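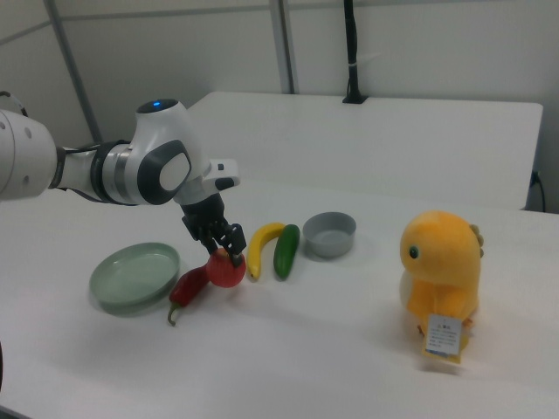 Looking after a tabletop arm and its gripper

These are the habits we keep for the bench arm at the Mondutby workshop. The arm picks up light objects from a white table, all day on some days, and most of its trouble comes from dirt, slack cables and things that have been moved an inch without anyone writing it down. None of the jobs below needs more than hand tools. If your arm came with a manual, its torque values and lockout steps come before anything on this page.

What to keep in the drawer

Lint-free cloths, two colors, one for the table and one for the arm
Isopropyl alcohol in a small pump bottle
Hex keys, metric, with the short ends not rounded off
A torque driver that covers the gripper screws
Hook-and-loop cable ties (zip ties nick the jacket when you cut them)
A soft toothbrush
Spare finger pads
Masking tape and a fine marker
The logbook

Before you touch it

Stop the program, send the arm to its park position and switch off at the controller. Pressing stop on the screen leaves the drives live. Wait until the status light is out before you put a hand near the wrist. On ours that takes a few seconds longer than you expect.

If the arm has to stay powered for a check, keep the speed at the lowest setting and hold the enable switch yourself. Don't hand it to someone who is also watching a phone.

Wiping down

Start with the table. Crumbs of rubber and lint collect where the gripper closes most often, and a light object sitting on grit will turn when the fingers touch it. Wipe in one direction with a damp cloth, then go over it dry. Skip spray polish. It leaves a film, and plates and bowls slide on it.

Do the arm next, from the base toward the wrist. Put the alcohol on the cloth and keep the bottle well away. Don't let liquid run into the joint rings or any small holes in the covers. The toothbrush gets dust out of the seams.

Clean the props too. Plastic fruit and vegetables pick up skin oil from being put back by hand, and a greasy tomato slips. Warm water and dish soap, then air dry on a towel. Plush toys get a lint roller only.

Finger pads

Look at the pads at the start of each shift. Shiny patches mean the rubber has glazed. Rub them lightly with a cloth and alcohol, and if the shine is still there when they dry, change them.

Change both pads at once, even when only one is worn. With one old and one new, the fingers meet off center and everything round gets pushed sideways.

1. Open the gripper fully and power down.
2. Back out the pad screws and put them in a dish.
3. Scrape off old adhesive with a plastic scraper, never a blade.
4. Fit the new pads dry and check that the edges line up.
5. Tighten the screws a little at a time, switching sides.
6. Power up, close the gripper on nothing, and look through the gap against a light background. You want an even line from top to bottom.
7. Write the cycle count in the logbook.

Our last pair of Famton pads came off at 734 cycles, early for us. The one before that had lasted nearly twice as long on softer objects. Keep the count for your own mix of things and ignore what ours did.

Cables

A cable that runs along the outside of an arm needs slack at each joint and nowhere else. Move the arm slowly through its whole working range and watch the cable the entire time. It should never go tight, and it should never droop low enough to brush the table or catch a bowl.

Tie it on the straight parts of the arm. A tie right beside a joint makes the cable bend in the same place every time, and that is where it will break. If you can slide a fingertip under the tie, it is about right.

Run your fingers along the jacket once a month with the power off. Flat spots, stickiness or a kink you can feel all mean replace it. Tape over a damaged jacket only hides it from the next person.

Keep loose cable behind the table off the floor and out of reach of chair wheels.

Setting the height

When you change pads, remount the gripper or move the table, check the height again before running anything.

1. Clear the middle of the table and lay down a sheet of plain paper.
2. Bring the closed fingers down at the lowest speed until the paper drags but still slides.
3. Save that height as the table surface.
4. Raise the arm, pull out the paper, and repeat at each corner you use.
5. If the corners don't agree, level the table. Don't try to fix a tilted table in the program.

Set the lowest working height a little above the saved one. For a round object you want the pads to close at its widest part or slightly below. Closing too high squeezes it downward and out.

Test with one easy object, one round one and one long one. We use a cup, a tomato and a banana. Lay the long one at an angle and leave room on both sides for an open finger. Objects set down touching each other are a separate test and shouldn't be in this one.

Marking positions

Put small corners of masking tape where the plates and bowls go, and write the date on the tape. Replace it when the edges lift. For the table legs use paint marker on the floor, as tape there gets mopped away.

Mounting screws

Check the base bolts in April and again in the fall. Draw a thin line across each bolt head and onto the plate after tightening. A broken line tells you at a glance that something has turned. The gripper screws get the same check every 60 hours of running. Use medium-strength thread locker if they keep working loose, one drop, and clean off the old stuff first.

Common faults

Gripper closes but drops the object: greasy prop, glazed pads or grip force set too low, in that order.

Object gets pushed aside before the fingers close: fingers not centered, or the table has moved. Check the tape and the floor marks.

Arm stops partway down: read the code before you clear it. Code 481 on our Vakorent controller is a gripper signal fault, and both times we had it the connector at the wrist wasn't pushed home. Yours will have its own list.

Clicking at one joint: stop using it and call service. Don't open the joint covers.

In the logbook

Hours, cycle count, what was changed, what the height check gave. Initial each line. Spare pads and ties are on the Bielecka order sheet, taped inside the front cover.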